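Andmont publishes plain-language code of practice for hand-held gripper work

March – For immediate release

Andmont has released the second edition of its code of practice for recording manual tasks with hand-held grippers, and it is shorter than the first. The original ran to 213 clauses. The new one has 58, and the drafting group believes a tired person could read it over lunch, having tested this on several tired people.

The code covers the unglamorous end of robotics: the hours in which a person holds a gripper, picks things up, puts them down and does it again so that a machine may one day do the same. Until now, most sites have worked from house rules, a laminated sheet and whatever the last shift remembered.

Prostuden and Hutapea, which both run recording benches, trialled the draft over the winter. Between them they logged nearly 900 sessions and sent back 400 comments, a good many of them about the word "tidy." The word has been removed. Clause 12 now says what has to be on the bench, what has to be off it, and who decides when the two lists disagree.

Other changes in the second edition:

Every session starts and ends with the gripper open and nothing held. The first edition said "neutral position," which three sites had interpreted in three ways, one of them involving a hook on the wall.

Finger wear is checked at the start of each shift and written down, including when there is none. A blank box no longer counts as a good result.

Operators may stop at any time without giving a reason. They may also give a reason, and the form now has room for more than four words.

Failed attempts are kept and labelled as failed. The first edition was silent on the matter, and some sites took silence as permission to have a very good success rate.

Surfaces get a section of their own. Glossy, clear and frosted materials must be noted in the session log by what they are, even when everyone in the room is sick of looking at them. Bare tabletop counts as a surface too.
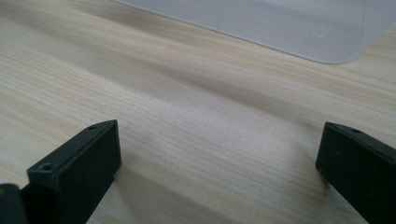 The same section asks sites to vary their benches during a project. A gripper program that has met only one table tends to hold strong views about tables, and the drafting group would like those views broadened before the equipment reaches anyone's kitchen.

Clano, which supplies the session log software used in the trial, will add the new fields in its next update. Sites still on paper can use the two-page form at the back of the code. It photocopies well, a feature the first edition's grey-on-grey form could not claim.

The code is voluntary. Andmont has no inspectors and no plans to hire any, though it will list sites that declare they follow the code and will take them off the list if they ask to be taken off, or if it becomes obvious that they should have.

The second edition is free to download from the Andmont website. Comments on it are open until the end of June and should quote the clause number. Comments on the cover colour have been received and are considered closed.

Media enquiries: Andmont communications desk, weekdays, 9 a.m. to 4 p.m.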